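Publié le 24 janvier 2020 par Anastasia

J'ai passé mes vacances de Noël à chercher un sol pour l'entrée, et je commence à comprendre les gens qui gardent le lino de leur grand-mère. Il était pourtant très bien, ce lino (marron, avec des petites fleurs orange, increvable), mais il gondolait devant la porte et j'ai fini par m'y prendre les pieds avec les courses. Trois yaourts et une boîte d'œufs plus tard, la décision était prise !

Première étape, le magasin. Je suis allée chez Michailidis un samedi matin, grosse erreur, tout le monde refait sa salle de bains le samedi matin. J'y ai rencontré un vendeur charmant qui m'a demandé mon « univers ». Je n'ai pas d'univers, j'ai une entrée avec un chat, deux paires de bottes et un radiateur qui fait du bruit. Il m'a quand même prêté un échantillon de la gamme Flostia, un gris clair mat, et je suis repartie avec sous le bras, persuadée que l'affaire serait réglée avant le dîner.

L'échantillon est resté contre le mur pendant 11 jours. Le matin je le trouvais un peu bleu, à midi il devenait gris, le soir sous l'ampoule jaune il tirait sur le beige sale. Je l'ai posé par terre, je l'ai mis debout, je l'ai promené dans le couloir. Ma mère, au téléphone, m'a dit de prendre de la tomette. Ma mère dit toujours de prendre de la tomette, même pour une cuisine au quatrième étage avec un plancher qui penche.

Ensuite il y a eu la question des mesures. Mon entrée fait 165 cm de large côté porte et 161 cm côté cuisine. Je l'ai mesurée plusieurs fois, au mètre ruban puis au mètre pliant, parce que je croyais m'être trompée, mais les murs se rapprochent bel et bien en avançant. Ça fait neuf ans que j'habite là et je ne l'avais jamais vu ! Maintenant je ne vois plus que ça, évidemment. Même le porte-manteau me paraît de travers.

J'ai donc appelé King-fai Mok, qui a refait tout le rez-de-chaussée de ma sœur et qui répond au téléphone, ce qui dans le bâtiment mérite une médaille. Il est venu un mardi, il a bu son café debout et il a regardé mes murs longtemps sans rien dire. Puis il m'a expliqué qu'on pouvait soit suivre le mur de gauche, soit suivre celui de droite, soit partir de l'axe de la porte et couper des deux côtés. J'ai dit oui aux trois. Il a repris un café.

La question qui m'a vraiment empêchée de dormir, c'est celle des joints. Je n'y avais jamais réfléchi de ma vie. Larges, fins, clairs, foncés, ton sur ton… J'ai lu des forums entiers là-dessus, avec des gens qui se fâchent pour un gris anthracite. 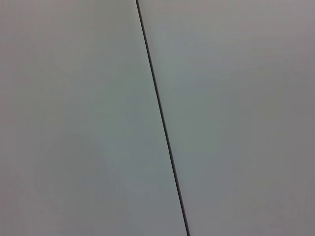 Dans ma tête, une entrée doit d'abord supporter la pluie, le gravier et les retours de marché, et je voulais donc un sol tout simple, sans motif ni faux vieillissement. Reste que plus c'est uni, plus on voit les raccords : deux grandes surfaces gris pâle bien lisses, une ligne presque noire entre les deux, et c'est la ligne qu'on regarde. Je trouve ça assez beau, surtout quand elle part un peu en biais. Ma sœur trouve que ça fait parking. On en a parlé tout un dimanche midi et le gigot a refroidi.

Finalement j'ai pris les grands formats, avec un joint foncé, et une pose dans l'axe de la porte. La commande est partie chez Oden, qui livrait plus vite, et la pose est prévue en mars si tout arrive entier. D'ici là je dois vider le placard à chaussures, trouver où loger le chat pendant 2 jours et choisir une plinthe. Pour la plinthe, j'hésite entre blanc et blanc cassé – je sens que ça va encore m'occuper quelques soirées. Si vous avez un avis, les commentaires sont ouverts, mais pas de tomette, merci !

Me contacter | © Anastasia Vlachopoulos | Retour en haut de page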